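Storing printed bed linen between tenants

Question from Dehua Kang, Tostlow
The housing office requires that furnished units be handed back with all linen laundered and stored. Several of our printed covers have yellowed along the folds after one season in the closet. Please advise on the correct method of storage.

Reply from Corrado Guerra
Residents are advised to launder all linen without fabric softener and to dry it completely before it is put away. Plastic bags should not be used. A cotton pillowcase is a suitable cover for each set. Light prints on a white ground, such as roses in gray outline, show yellowing sooner than dark solids and should be refolded along new lines every 80 days.
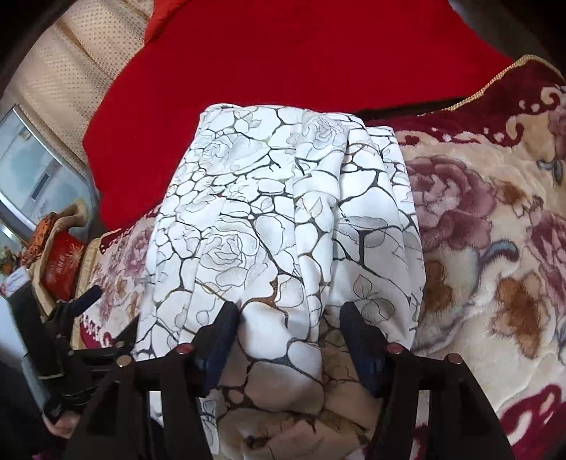
Page last changed: Fri 17 November

Reply from Hongmei Cai
The above is correct. In addition, shelves of bare wood should be lined with acid-free paper. Existing marks may be soaked overnight in oxygen bleach, subject to the care label.

Reply from Béla Bárány
Vinegar.

Comments (3)

Muchen Ye: Is the paper required for painted shelves? Ours are in Unit 49.

Hongmei Cai: It is recommended for painted shelves also.

Dehua Kang: Thank you. Two of the covers have been soaked and the marks are lighter. The third has been referred to the laundry at Salis.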